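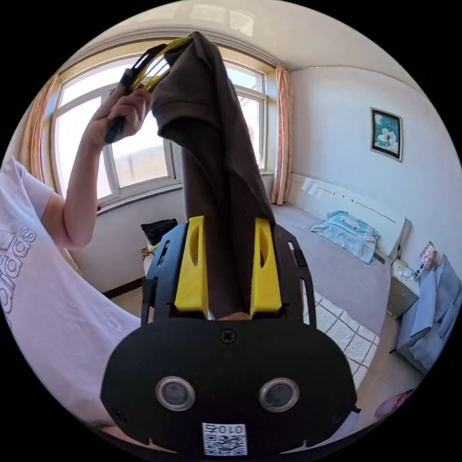
Do dark clothes need different handling from light ones when you fold them or hang them up?

The folding is the same either way, but dark cloth shows lint and hard creases far more readily, so it pays to shake it out well and smooth it before you put it away.

I do most of my clothes in the bedroom, on a Saturday with the curtains pulled back, and I will happily tell anyone who asks that daylight is the best helper you can have. Browns and olives look perfectly fine under a lamp, and then you step outside and find fluff all down the front!

Start by untwisting the piece. Hold it at the top, let the weight hang, and turn it gently until the seams run straight down. If a sleeve or a leg has worked itself into a rope, don't yank – run your hand down it slowly and let it open up.
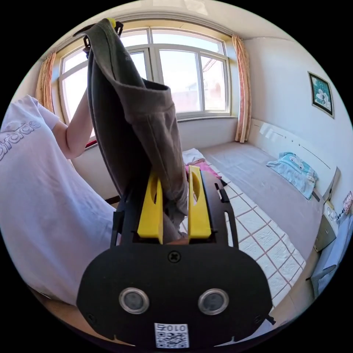 A dark garment held up in front of the bedroom window.

Next, give it two or three good shakes, well away from the nightstand (I have lost a water glass that way). Lay it on the bed and smooth it from the middle outward with your palms. For folding, bring the long sides together, then fold up from the bottom in thirds. For hanging, line up the waistband or shoulders first and clip or drape it so both sides drop evenly.

Leave a little air between pieces in the closet. Mine is only 85 centimeters wide, so I know how tempting it is to squeeze in one more – and how quickly the creases come back.

Questions about folding? Write to Heather Rutherford | © Wevlow Home Pages | Back to top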